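Inside the rewrite of the Sistus budget app
11/27/20

Sistus keeps a household ledger on the phone and copies it to a server run by Niteck. Its lead developer, who spoke to us by telephone, began with the sync fault.

"Every edit took a lock on the whole ledger," the developer said. "With 200 entries you didn't notice. With a few years of them, the second phone timed out."
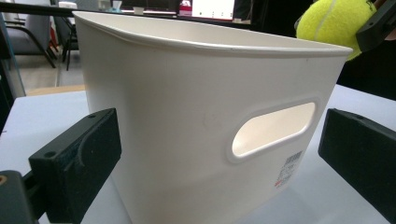 The new version locks a single month. "If two people change the same entry, we keep both and ask. Merging amounts silently was a mistake — we did it for 4 releases."

Testing was done on 37 handsets, most of them old. The slowest took two seconds to open a full ledger, and the developer wants that lower. 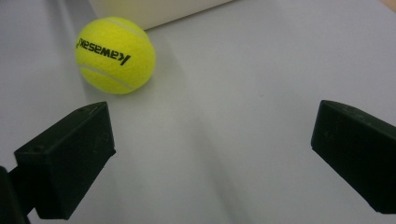

Imports and bank files

Files from Merkus and Ehlers, two rival apps, can now be read directly. Dates caused most of the trouble. "Merkus writes the day first, Ehlers the month first, and neither says so in the file. We read the whole column before we decide."

Categories come across as plain labels. Repeating payments don't, and must be set up again by hand.

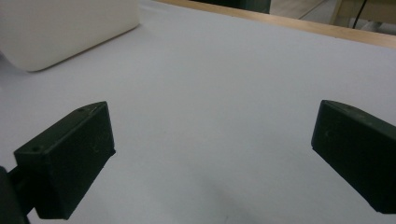 When will repeating payments be imported?

"December, if the store review goes through. The code is written, but it fails on payments due on the last day of a month."

The price stays the same, and the old file format will still open.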